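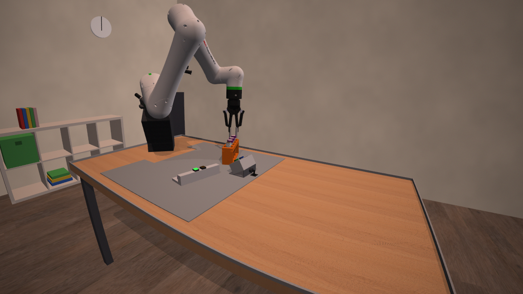
Chapter 4
Line Length and the Rules We Inherit

Open any guide to setting text and you will find a number for how long a line should be. The number differs from guide to guide, which ought to make readers more suspicious than it does. A student in Erville is taught one limit, a student in Mitedmont another, and both are told that the eye demands it. 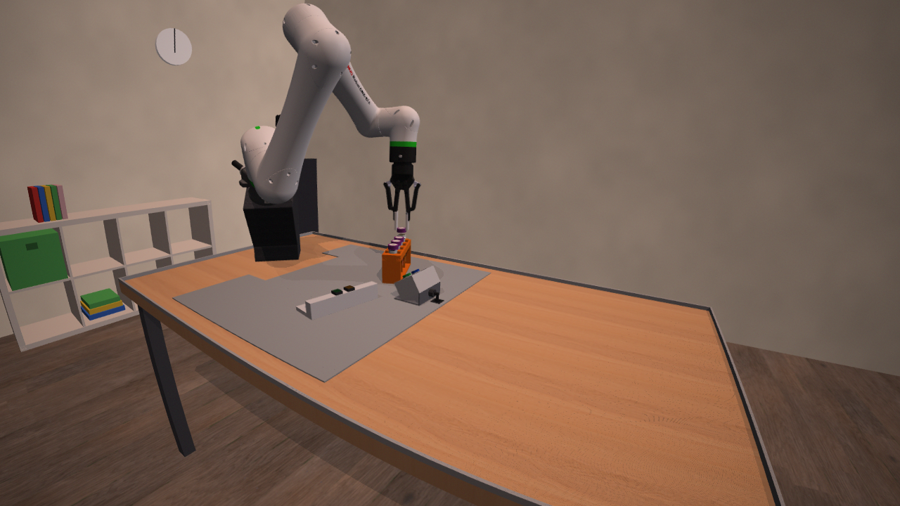

4.1 Where the number comes from

Most limits are given in characters per line. An 80-character line was handy for people working on typewriters and early screens, and it stuck. Whether it suits a reader of novels is a separate question, and one the guides tend to skip. The type foundry Hudec used to print a line-length chart in the back of its specimen book. It gave no source. Designers copied it anyway, and later charts cite the copies.

Try a small test before reading on. Set the same page of prose in Lomine at 100 characters a line, then again at 20. The narrow setting will be full of gaps and broken words, and few people will defend it. The wide one is harder to judge. Add some space between the lines and it may read quite well — well enough that the rule starts to look like a habit. 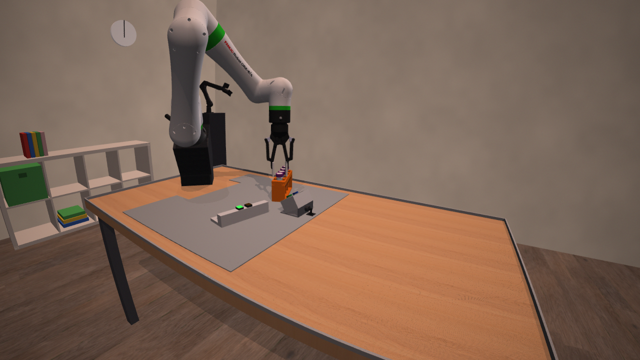 Bohumila Čierny objects that a habit shared by every reader is as good as a law, and that a designer who breaks it for sport will lose the page. She has a point about sport. The claim about every reader is weaker: people put up with long lines in contracts and short ones in newspapers, and complain about neither as much as we might expect.

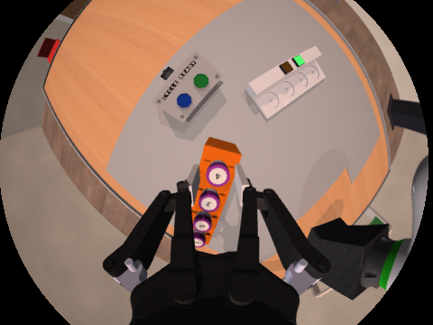 Bohumila Čierny

My objection was to careless testing. If you change the spacing along with the width, you can't say which of the two helped. Hold the type size and the spacing still, change the width, and then look. Section 4.2 sets out how to do that on paper.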